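Ticket 1738: Quote review, simulation seats and one arm
Status: Open
Queue: Woltden Lab Purchasing
Opened: Dec 21, 2023

Update 3
Great news on the budget! Zisaler re-sent the quote with the gripper spares split out, so the seats and the arm can go on separate orders now. Seats come to $462 each and we want 4. The arm stays on hold until January, and I'm fine with that (there's so much we can try in sim first!).

Still broken: the Zarnell portal rejects the PDF with "line total mismatch." Tried two browsers, same error. Shipping looks to be counted twice on page 3.

Bedroom scene loads fine on the trial seat, attached for the reviewers.

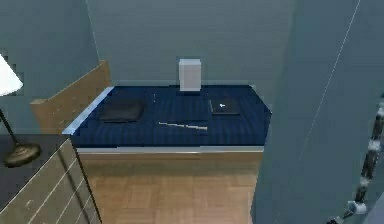 Trial seat, bedroom scene: items on the navy bedspread, arm at lower right.

Next: ask Zisaler for a corrected PDF, then resubmit under the Ranasinghe grant code.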